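Small plush toys: dish rack or bin for keeping them tidy?

Gopinath Kurup
We have 68 small stuffed animals in a two-bedroom apartment and I love every single one of them, but they live in a big heap behind the sofa and the ones at the bottom never get played with. I want something that sits on a table while the kids sort and then goes flat against the wall at night. My sister in Rurton swears by a collapsible dish drying rack, the kind with a silicone base. Has anyone tried that with plush? Do the prongs snag the fur? And how do you decide what stays out?

Sverre Hedlund
Yes, do it! We switched to a folding dish rack in July and I'm a total convert. The prongs are great for the little floppy ones (you just wedge them in upright so the faces show), and the utensil slots will take finger puppets, doll socks, all the tiny stuff that used to end up under the fridge. No snags so far, but ours are all short pile. I'd be more careful with anything long-haired or crocheted.

What made the biggest difference for us was putting the rack on the table first and then bringing out toys a few at a time. Kids sit, pick one up, and it either goes in the rack or into the bag for the closet. Every Monday we swap. It's so much fun seeing them greet a giraffe they haven't seen in three weeks! Start with the ones that can sit up by themselves, they fill the corners and hold everyone else in place.

Two things to check in the store: fold the base down and up a couple of times to make sure it doesn't pop back, and look for little feet underneath so it doesn't slide around. Ours had a drain plug too, which we lost right away and haven't missed.

If you have bigger ones or blankets to deal with, a white plastic laundry basket with slots in the sides works nicely next to it. Air gets through, and you can spot the missing bear without dumping the whole thing out. I still use both!

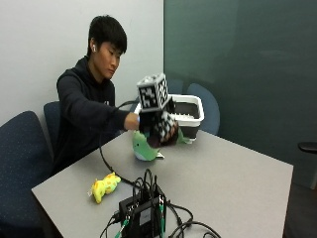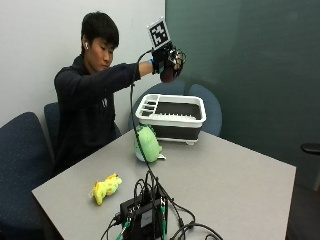
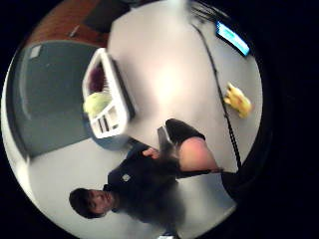 White plastic on the table every time. The green plush with the pale belly is in the first two.

Backlund
We just use a pillowcase. Holds plenty.

Gopinath Kurup
Thank you both! Got a rack with feet this afternoon and the giraffe idea is already a hit. Will try the pillowcase for the closet half, we have 3 spare ones. Still no clue where to put the giant octopus.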